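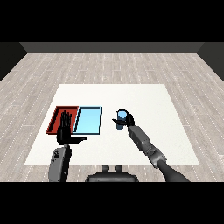 1/2/19

Long session on the two-tray task, and my shoulders know it! Chukwuemeka drove first while I fiddled with the Fehr gloves, then we swapped. We're still in the sim for all of this (Nerys wants a clean set before anyone goes near the hardware, fine by me).

The right hand is the fun one. You come in from the side, let the fingers close round the little blue cylinder and keep the wrist quiet. My trouble is still the finger that sticks out across the front. I curl mine all the way in and the robot's lags behind, so I squeeze harder, and then the whole thing twists. Chukwuemeka says stop squeezing and wait for it. He's right, annoyingly.

Left hand: parking it over the red tray with the fingers straight up and together works OK as a rest pose, but watch the thumb. Mine drifts out toward the blue tray whenever I'm concentrating on the other side, and that ends up in the demo like I meant it. Gisilo will happily learn it too, so I binned 6 runs for thumb drift alone. Kept 12.

Other bits:

- Glove zero wanders after a break. Redo the flat-palm calibration every time you put them back on, even if it looks OK.
- Run 909 has a nice slow grasp, good one to show new people.
- Go slower on the approach than feels natural. My fast ones look awful on playback.
- Depth is hard to judge from the head view. I keep thinking I'm at the table when I'm still above it.

Nerys, can you check whether the finger lag is the Honitz mapping or just the filter? I turned the filter down 2 notches and couldn't tell, so I put it back where it was.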